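How to start nosework with a pet dog (at home, on the cheap)

Posted December 8, 2020

A few of you have asked how I got Povska sniffing out hidden tins all over the house, so I've finally sat down to write it up. She's a middle-aged mutt with a lot of beagle in her, and we do this purely for fun. We have no plans to join the police! But the method is pretty much the one that working dog handlers use, only with more cheese.

I learned most of it in a beginner class at the hall in Brellumham, run by a retired detection dog handler called Keyvan Daneshvar. Anything sensible below is probably his, and the shortcuts are mine.

What you'll need

One small metal tin with holes punched in the lid, and a few more tins exactly like it that will never hold any scent. A cotton bud. A bottle of birch or clove oil (I use clove, the chemist has it). Tweezers. Treats your dog would climb a fence for. And a jar with a tight lid, to keep the scented tin in between sessions.

Keep the oil bottle well away from the dog and wash your hands after you've opened it. Clove oil isn't something they should lick, so the tin stays shut whenever she's working.

Step 1: Make your scent tin

Put one drop of oil on the cotton bud, snip the end off and drop it into the tin with the tweezers. Close the lid. One drop, please. I used four the first time and the whole kitchen smelled like a ham for days, and poor Povska just stood in the middle of the floor with no idea where to point her nose.

Step 2: Pay for the sniff

Hold the tin in one hand and treats in the other. The second your dog's nose goes to the tin, say "yes" and feed her right at the tin, so the food arrives where the smell is. Do that 10 times and then stop, even if she's begging for more. We did two of these little sessions a day and moved on when she was shoving the tin with her nose before I'd even sat down.

Step 3: Add the blanks

Set the scented tin on the floor with one blank beside it. Let her choose. If she sniffs the blank, say nothing and wait, and when she gets to the right one it's a party. Build up to 4 tins in a row and shuffle them between turns. Handle the blanks first and the scented one last, or you'll put clove on everything (ask me how I know).

Step 4: Try it in cloth

Once the tins on the floor are easy, start tucking the scented one under fabric. Old t-shirts and tea towels are great for this. Spread a few on the floor, slip the tin under one and send her in. Scent soaks into cotton, so wash anything you've used before it goes back in the drawer.

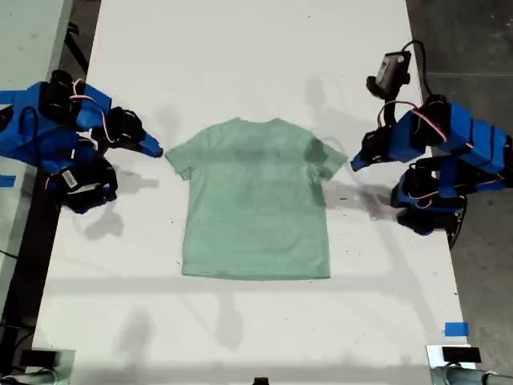

Step 5: Take it around the house

Start in one room with the door shut. Hide the tin low, somewhere she can get her nose right up to it: behind a chair leg, under the edge of a mat, inside an open shoe. Bring her in on the lead, give your search word (ours is "find it") and then be quiet. I found that part really hard. I wanted to help, and every time I leaned towards the hide she watched me and quit using her nose.

After a week or two of low hides you can go up to chair height, then let the tin sit for around 20 minutes before she searches. The smell spreads out while it waits and the puzzle gets quite different.

Step 6: Teach a "got it" signal

Povska sits. Some dogs lie down or freeze. Pick something quiet, because a dog that scratches at the find will wreck your skirting boards. Wait until she's found the tin, hold off on the treat for a moment, and when she offers the sit, pay big. If she already sits for her dinner you'll have this in no time.

If it goes wrong

If she loses interest, go back a step and make the session shorter. If she grabs the tin in her mouth, use a bigger tin or tape it to the floor. And if she's signalling on blanks, check your handling before you blame the dog! Mine were all stored in the same cupboard as the oil, so of course they all smelled of it. I chucked the lot and bought new ones.

Next time I'll write up how we moved it outdoors, which we started last April and still haven't got properly sorted on windy days.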